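Getting Ramesh into the Paper

May 5, 2024

My uncle Ramesh Tiwari died in March, at home, in the recliner he had been told for years was bad for his back. I got the job of writing the death notice on the grounds that I have a blog. My mother believes this makes me a journalist. I have written here mainly about soup.

I said yes before asking what it involved, and the first thing it involved was money. The newspaper charges by the line, with a separate fee for the photo and another one if you want it to run again on the weekend. My first draft, priced out by a very patient woman at the Bavley funeral home, came to $1,591. I read the number back to her in case she had slipped a digit. She hadn't. She said a lot of families were surprised and asked if I would like to look at it again with fresh eyes, and I understood that fresh eyes meant a pair of scissors.

What I cut

The first thing to go was the list of places he had lived. He moved a lot in his twenties and each town had a state attached to it. Then I took out the word "beloved," which I had used four times, once about a car.

My cousin Sneha Chauhan read the next version over the phone with a pen in her hand. I could hear it clicking. She wanted the bowling back in and the college out, as he had only attended the college for a semester and a half and held a grudge against its parking office until the end. Out it went. She also pointed out that I had him retiring two years before he was hired. Dates are hard. Every family should have one person who writes them down, and ours did, and it was Ramesh.

We then spent most of an evening on "passed away." My mother wanted "left for his heavenly abode." Sneha wanted "died." I wanted to go to bed. We printed "died peacefully," which cost one extra word, and he would have complained about the expense.

Who gets named

I had assumed this would be the easy part. You list the people, in order, and stop. But in order of what? There is a convention, it seems, with spouses in parentheses after the relative they belong to, and it works beautifully for families that have one of everything. Ours has two Anils and an aunt who isn't technically an aunt.

Kamlesh Kandpal was the real problem. He and my uncle shared a fence for 30 years and fought over what grew along it for most of them. He drove Ramesh to every appointment last winter and came in with him and took notes. There's no word for that in a death notice. "Friend" sounded thin and "neighbor" sounded like he'd lent us a ladder once. (He has lent us a ladder. We still have it. Kamlesh, if you read this, it's in the garage.) I put him in with the family, right after the brothers, and waited for the phone to ring. It rang twice. Both callers wanted to know why they came after him.

Devendra Chaudhary, who bowled with my uncle and has known all of us since we were short, asked to be left out entirely. He said he didn't want his name in there until he had to.

The free one

Since the paper version was now down to 167 words and read like a telegram about a stranger, Sneha set up a page on Sestia, one of those memorial sites where you can go on as long as you like. I went on. I wrote something near 3,000 words over a weekend, and I put back all the towns and the car.

People leave comments there, with a candle next to each one. A man called Hervé Caron, unknown to any of us, wrote that Ramesh had taught him to parallel park in 1988 outside a dry cleaner's, and that he thinks of him whenever he gets it in one. We have asked everybody. No one knows how they met. My mother has decided he's a con man, though she can't say what the con would be.

The site also sends me an email every few days suggesting I "honor the memory" by upgrading. I have not upgraded. The basic candle seems fine to me.
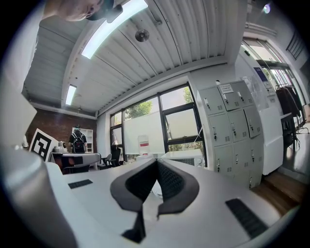

If you have to write one

I don't have wisdom, but I do have some notes from the back of an envelope.

Ask for the price per line before you write a word. Ask what the deadline is, too, and whether the paper wants it from you or from the funeral home. I sent it to both and it nearly ran twice.

Read it out loud to somebody who'll interrupt.

Check the spelling of every name with its owner. I got my own brother-in-law's wrong and he's been gracious about it in a way I expect to hear about at Thanksgiving.

Put in one thing that's only true of him. We kept the line about how he mailed everyone their horoscope, clipped and annotated, with his corrections in red. The line cost more than the photo. When the notice ran, Kamlesh bought five copies and brought us one with a box from Upadhyay, the sweet shop Ramesh had boycotted since they changed the pistachio ones.

We ate them all. They were pretty good, and he was right that the old ones were better. I'm still getting the emails about the candle, and I owe Hervé Caron a reply.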